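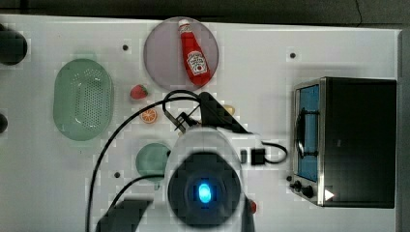
The arm over its work table at Zaltmont, with the toy kitchen set laid out.

Kuldeep Grewal starts every service with the cables. The gripper leads flex at each wrist turn, and the jackets wear first where they leave the bracket. He replaced the last set in February, after 1,220 hours.

Next come the fingers – bolts checked, pads wiped, zero position reset. Camera calibration takes 14 minutes and is repeated whenever the bracket has been touched. Aarti Solanki, who keeps the cell's log, will not sign off a run without it.

The table is drilled for fixtures, and Grewal vacuums the holes before bolting anything down. Grit under a plate shifts the height reading. The next full service is due at 1,826 hours.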